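About Trudley

Trudley buys and resells household goods for shops that sell them second hand. We work out of two buildings in Bresterel, a short walk from the rail yard, and have been at it for 30 years.

The business began as a market stall selling kitchenware. When Caputo, the department store across the street, closed its doors, we took on the lease of its old stockroom and started buying in bulk. Most of our trade now comes from house clearances, end-of-line stock and returned goods that stores don't want to handle again.

What we do

We sort, check and price everything before it leaves the building. Linens are washed and folded. Toys are looked over for missing parts and sharp edges. Electrical items go to a separate bench and are sold only after testing. Goods we can't sell are passed on for recycling where there is a local outlet for them.

Our customers are mainly thrift stores, school fairs and small online sellers. They can buy by the basket, by the pallet or by the shelf. The minimum order is 10 baskets, and mixed loads are fine.

Since we took over Flulimport, a small importer of table linens, we also carry a short line of new dish towels and throws. These are kept apart from the used stock and invoiced separately.
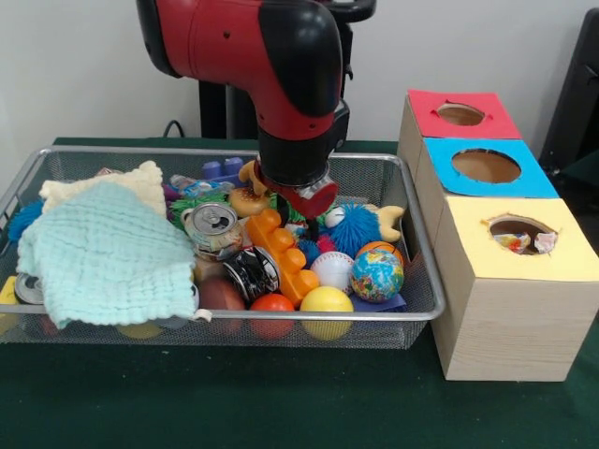
Mixed basket with toys, cloths and household items

Who works here

We have 41 people on staff, most of them full time. New sorters spend their first month on soft goods before moving to other benches. Several of our drivers started out in the sorting room.

Trade visits are by appointment, mornings only - please call the office first. Parking is at the rear of the building, past the loading dock.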